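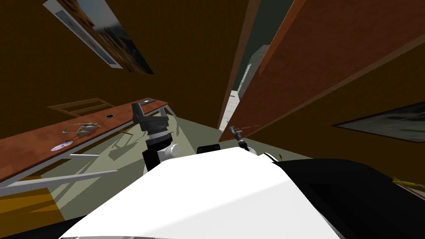

Dirholm Tarar 4 – quad-line power kite review

The Tarar is a four-line foil aimed at riders who already own a small trainer and want something that will pull a buggy or a landboard. Dirholm sells it as a complete set: kite, handles, lines, ground stake and bag. The size tested has a flat area of 4 square meters. I flew it over 17 sessions on a wide, firm beach, mostly in side-onshore wind.

Build

The sail is a standard ripstop with a light coating. Main seams are double stitched and the leading edge has an extra strip of tape over the cell openings. Stitching was even across the whole kite apart from one loose thread at the left wingtip, which I trimmed and sealed. The bridle is sleeved at the tow points only. The packed set weighed 753 grams more on my scale than my older Nosomance foil of the same area, and most of the difference is in the handles and stake.

Lines and handles

Lines came within an inch of each other out of the bag. After the first three sessions the power lines had stretched slightly and the brakes were too tight, so the kite hung back and stalled on the upwind side. Letting the brake leaders out by one knot fixed it. Check this early. The handle foam is firm and does not twist on the tube, but it is thick, and anyone with small hands will tire sooner.

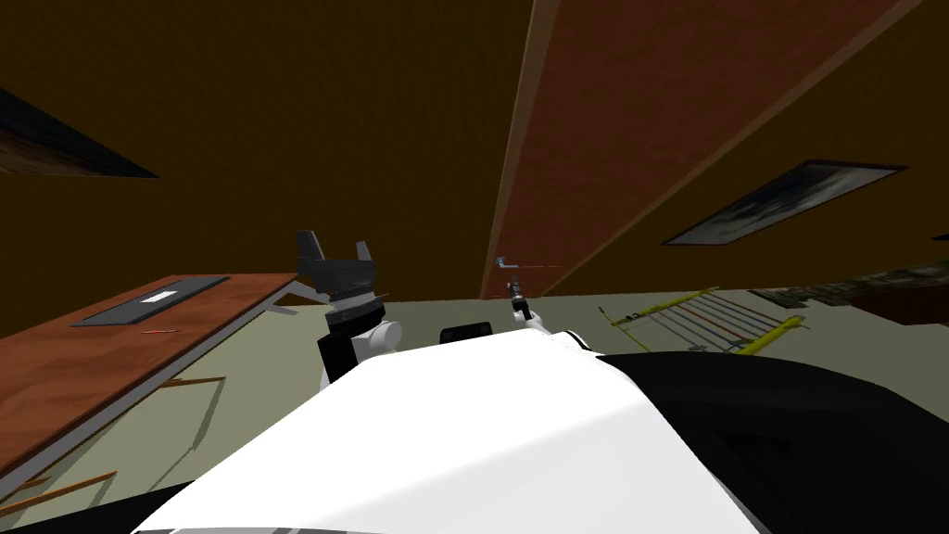 In the air

Launching needs a clean pull on the power lines and no brake. Below 8 mph the cells fill slowly and the tips fold in. From 10 mph up the kite is stable overhead and holds its shape through gusts. Turning on power lines alone is wide and slow. With brake input it pivots in about 50 percent more space than the Nosomance needs, so it is a poor choice for tricks. Pull builds evenly through the turn and drops off in a predictable way at the edge of the window.

Upwind performance in a buggy is average. The kite sits a little deep, and I lost ground on short tacks until I learned to park it lower.

Landing and packing

Reverse landing on the brakes works well. The stake holds in damp sand and pulls out in dry sand, so carry a longer one. The bag has room to spare, and the Flurnodia harness I use fits in with the kite.

Verdict

A steady engine for buggy and board use in medium wind. It is slow to turn and fussy in light air. The line set needs one adjustment after break-in, and the stake should be replaced. I would buy it again at this size, and would look elsewhere for a light-wind kite.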